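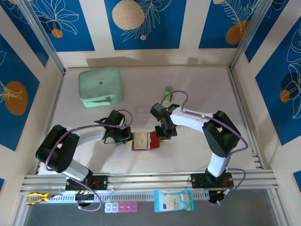 A repeat unit is the smallest piece of a pattern that, shifted by a fixed distance along each of two directions, covers the plane without gaps. The two shift vectors define the lattice. Motifs inside the unit may be of more than one kind: blue panels printed with white leaf outlines and orange-tan circular shapes carry two motif classes on a single ground, and both classes must obey the same lattice. A motif that crosses the unit boundary has to re-enter on the opposite side at the same height.

2.1 Straight and half-drop repeats
In a straight repeat the second vector is vertical. In a half-drop the neighboring column is moved down by half the unit height. For a unit 26 cm high the drop is 13 cm. Half-drops hide horizontal banding but use more material when panels are matched at a seam.

2.2 Seam matching
Let h be the unit height and L the wall height. Cut length for a straight match is the smallest multiple of h not less than L. With h = 26 cm and L = 199 cm, the cut length is 208 cm and the waste is 9 cm per panel. Trim allowance is added afterward.

2.3 Reading
Royer, section 2, for lattice notation. Barbier's handout uses "drop" for what we call offset; convert before comparing results.

Exercise: repeat 2.2 for L = 1000 cm, then for a half-drop with the same h.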